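Handling Framed Pictures with a Robot Arm: Workshop Rules

Sinura Workshop Notes
Last revised April 2021

These rules cover the moving of framed paintings and prints with a two-finger gripper, in simulation and on the bench. They apply to the Brustmont and Arnemine cells alike. If a job sheet says something different, follow the stricter of the two.

Before you start

Weigh the frame. The limit for a single arm is 17 pounds with the glass in. Anything heavier goes on the cart and is moved by two people.

Check the molding for loose gesso, lifted gilding and old repairs. Run a soft brush along it, never a cloth, as threads catch on carving. Mark any weak spot on the job sheet and keep the fingers at least an inch away from it.

Look for labels on the canvas or the glass. A label stays where it is until the owner says otherwise, and the arm does not touch it.

Take off rings and watches before you handle the frame yourself.

Rule 1. Simulate first

Every new frame gets a run in the simulator before the real arm goes near it. Enter the outside measurements of the frame, not the canvas size. Carved frames are thicker than they look from the front, so measure the depth at all four corners and use the largest figure.

Watch the run from the gripper view as well as from the side. The housing can hide a good part of the picture on approach, and you need to know which part. 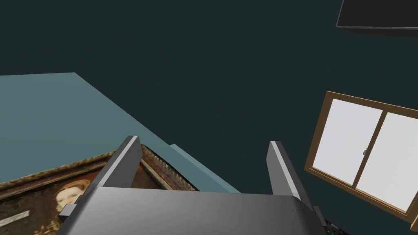 Rule 2. Approach with the fingers open

Open the fingers before the arm comes down, while it is still well clear of the picture. Come in from above at no more than 30 millimeters a second for the last stretch. Stop, check both sides, then lower.

If one finger is going to come down over paint, back out and start again. Do not nudge the arm sideways at low height – that is how canvases get scratched.

Rule 3. Hold the frame only

Contact is allowed on the outer molding and the back edge. It is never allowed on canvas, glass, mat board or hanging wire. Fit the felt pads and change them after 600 grips or when they look shiny, whichever comes first. Used pads go in the trash, since grit in the felt will mark gold leaf.
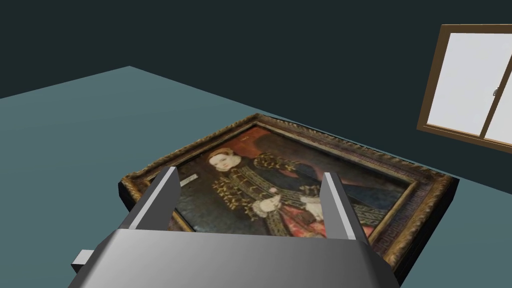 Gripper over a portrait in a carved, gilded frame, fingers spread wide. Simulator view.

Rule 4. Keep the area clear

Leave a yard of open floor on every side of the picture. Tools, cups and tape go on the side bench. Keep the stop button within reach of whoever is watching, and have one person watch from start to finish.

Rule 5. Setting down

Use two foam blocks under the frame on the real bench. Lower until the force reading changes, wait two seconds, then open the fingers. Lift straight up before moving away.

Cleaning and storage

Wipe the fingers with a dry microfiber cloth at the end of the day. No oil, no spray polish. Spare pads are kept in the Huaranga drawer, part number 495. The next pad order goes in at the end of May.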